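Repair shop to take over old Lukent shoe store in Punavthorpe

February 2019

A repair shop for bags, shoes and outdoor gear is moving into the former Lukent shoe store on Pinto Street in Punavthorpe. The store has been empty since Lukent closed its downtown branch and moved what was left of the business out to the highway.

The new shop belongs to Esperanza Lorente, who has been fixing backpacks, boots and horse tack from a garage on the north side of town for 13 years. She signed the lease last month and is painting the front room now. The workroom in back needs new wiring before the heavy sewing machines can go in, and the electrician is booked for later this month.

Lorente said she had outgrown the garage some time ago. Customers were leaving bags on the porch, and in winter the glue would not set unless she ran a space heater all night.

"I looked at the Lukent building twice before and the rent was too high," she said. "This time they came down on it."

The shop will do zippers, straps, buckles, heels and soles, and patching on tents and awnings. It will not take leather jackets or car upholstery. Lorente said jackets take too long for what people are willing to pay, and she sends those to a tailor in the county seat.

Prasert Duangkaew will join her at the counter and handle most of the shoe work. He learned the trade in his uncle's shop and later worked at the Cenis boot plant until it shut down. He has been doing resoling at home in the evenings.

Duangkaew said the work has changed a good deal. Many newer shoes have molded soles that cannot be taken off and sewn back on, so he has to grind them flat and glue on a new one. Some he turns away.

"If the upper is cracked, I'll tell you before I take your money," he said.

Most of what comes in at this time of year is school bags and winter boots. Shoulder straps tend to go at the top seam, where the webbing meets the back panel, and Lorente said people often wait until the whole thing has pulled out of the fabric. At that point she has to open the lining and put in a backing piece, and the job costs more than it would have a month earlier. She asks customers to keep any buckle or ring that comes off, even a bent one, so she can match the size.

Frayed webbing can sometimes be trimmed, sealed and sewn back down if there is enough length left. If there isn't, she replaces it. She stocks black and navy and orders other colors.

The town approved the change of use for the building at its last meeting without much discussion. One neighbor asked about glue fumes. Lorente told the meeting that a fan would vent through the roof at the back and that the grinding machine has its own dust bag. A small sign was approved for the front window. The old Lukent letters over the door have to stay up for now because the bracket is tied into the brickwork, and the landlord wants a mason to look at it first.

Parking was the other question. The building has 4 spaces behind it, shared with the laundromat next door. Customers dropping off can use the loading zone in front for a few minutes, which is how the shoe store did it.

Lorente is paying for the move out of savings and a loan of about $1000 from a family member that went toward the deposit. She said she did not apply for the downtown improvement grant. The deadline had passed by the time the lease was ready, and the next round does not open until September.

Until the shop opens, repairs are still being taken at the garage by appointment. Anything left there now will be finished there, and customers will not have to pick up from a different address. Duangkaew is not taking new shoe work until his bench has been moved. People who have had boots with him since before the holidays should call, as several pairs are ready and have no phone number on the tag.

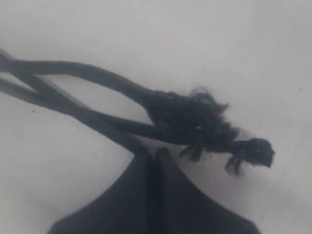

An opening date will be posted in the Pinto Street window once the wiring has been inspected.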